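Report on the June Visit to the Breltus Open Day
Student Project, Service Robotics Module
Author: K. Awad

1. Purpose of the visit

Our project group attended the Breltus open day in June to observe how two-armed robots handle household goods. The visit supports our term project, which compares gripping methods for bottles and tubes of different sizes. The group spent 2 hours at the demonstration area and took written notes throughout.

2. The demonstration

The main demonstration was set up on a table with a green mat. Plastic bottles and a tube were laid on their sides, and the robot worked from one side of the table while a person stood across from it. Each arm ended in a hand with several fingers.

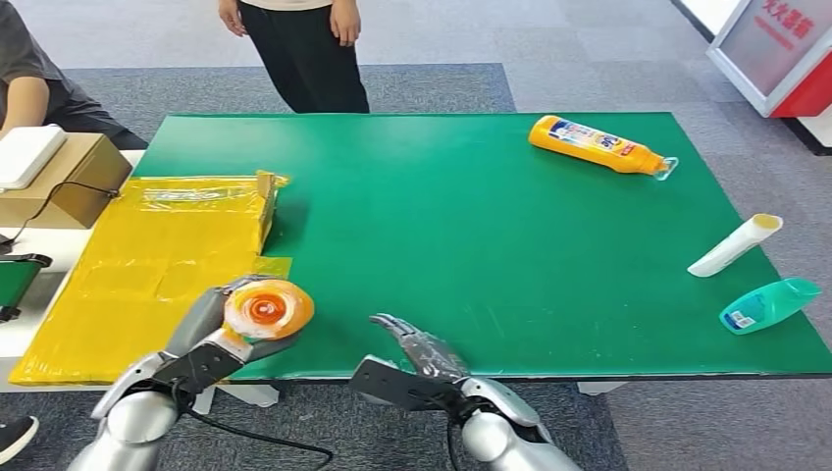
According to the host, objects that lie flat are harder to grip than objects that stand, as the fingers must close near the table surface. The public program listed 20 runs for the afternoon. Members of our group asked about grip force, and were told that it is set separately for each type of object.

3. Relevance to our project

The Hellmont test plan, which our group adopted in the spring, uses standing objects only. Following the visit, we propose to add 30 trials with objects lying down. The Sterkuretti hand in our laboratory has fewer fingers, so the results will not be directly comparable. The revised plan will be submitted with the next progress report.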